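4.3 Cable strain and false contact stops

The largest group of failed runs in our August series did not come from the grasp planner. It came from the cable. In the standard build used by Vunesard, a thin cable goes in one loose loop down to the component under the wrist. This loop must be long enough for the full turn of the wrist, but when the arm reaches far to the side the loop is nearly used up and it starts to pull. The pull is small. However, the controller estimates contact from the motor current of the wrist joint, and it cannot tell the difference between a board that pushes back and a cable that holds back.

We first noticed the problem in the board task, where the gripper must approach the edge of an upright white board with open jaws and close on it. In several runs the arm stopped a short way before the board and reported contact. The operator (Silviu Buzatu) wrote "touched, nothing there" in the log, and at first we took this for a mistake in the board position. The board was measured again and its position was correct.
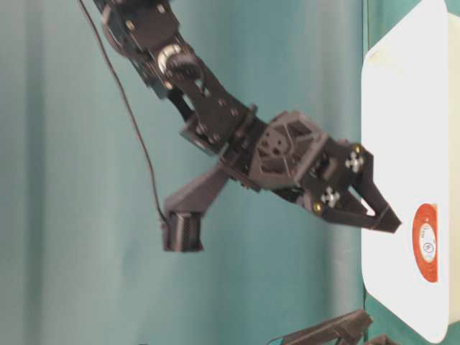 To separate the two causes, Oana Olteanu repeated the approach with the cable held up by hand, outside the working area of the arm. The false stops went away. With the cable hanging free they came back, always in the last part of the reach and more often after the arm had worked for a long time. We suppose that the cable jacket takes a set after many bends, but we did not test this separately.

In total 600 approaches were made, of which 70 ended in a false contact stop. A false stop by itself is harmless, as the arm only waits. The more serious case is what came after it. The recovery routine of the Belham controller treats an early contact as a blocked path, opens the jaws fully and tries again with a higher current limit. In 12 of the 70 cases the second attempt overcame the pull of the cable suddenly, and the jaws struck the board with more force than the limit for this cell permits. No person was inside the cell in any of these runs. We consider this a safety fault all the same — a raised limit should never follow from a signal whose cause is not known.

After each strike the fingers were opened and inspected with the wrist camera before the next run was allowed. The inspection looks at the tips, at the inner faces and at the coloured pads on the outer sides. Dust on the plastic was ignored. We rejected a finger only if its tip was chipped or if the two tips stood at clearly different heights. By this rule three fingers were replaced during the series.

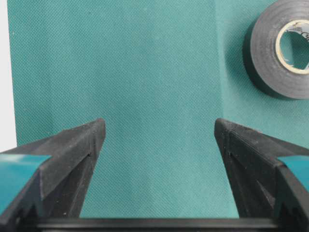
Figure 6. Wrist camera view of the open gripper fingers against the fabric backdrop, with no object between the jaws.

Two changes were made. First, the retry with a higher limit was removed, so that any early contact now stops the arm and asks for an operator. Second, Ecaterina Husar added a check which compares the wrist current with a reference curve recorded in free air over the same path. If the current rises at the same place in both, the stop is marked as "cable" and the arm moves back slowly. The reference must be recorded again whenever the cable is moved or changed, and in daily work this is easy to forget. We have at present no automatic way to detect an old reference curve.

A longer cable was also tried and was not kept. It removed the pull, but the larger loop twice caught on the arm during the return movement. A guide fixed to the upper link would probably be the better solution, and its design is left for the next version of the cell.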